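Wood grain

Wood grain is the pattern you see running along a piece of timber, and I'll admit it's one of my favourite things to stare at. Strictly speaking the word covers two ideas. Grain direction is the way the fibres lie. Figure is the decorative stuff, like curls, flames and ripples (my grandfather called all of it grain, and so did everyone at the Plillthorpe mill where he worked).

Most of the stripes come from growth rings. A tree puts on pale wood early in the season and denser, darker wood later, so when a saw goes through at an angle you get lines, and when it skims the rings you get those big arches that woodworkers call cathedrals. Quarter-sawn boards give straight, tidy lines and tend to stay flatter, but you lose more of the log.

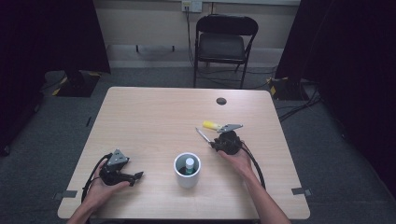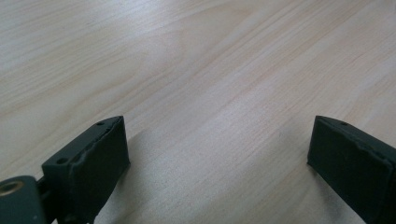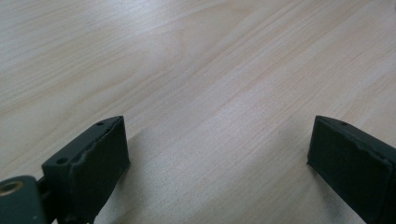 Light-coloured tabletop with visible grain.

Colour changes things too. Pale timbers hide their grain until the light hits them sideways, and a coat of oil can bring up streaks you'd swear weren't there before!

Reading the direction matters if you own a plane. Go against the fibres and you'll get tear-out, little divots that take forever to sand away. I ruined a lovely maple board like that, about 10 minutes into my first class with Ilango Menon, who just handed me another one.

Grain can also be printed or pressed on. A quick test is to look at the end of the board, where real timber shows the rings in cross-section and a printed surface usually doesn't match up.

See also: Growth ring; Quarter sawing; Veneer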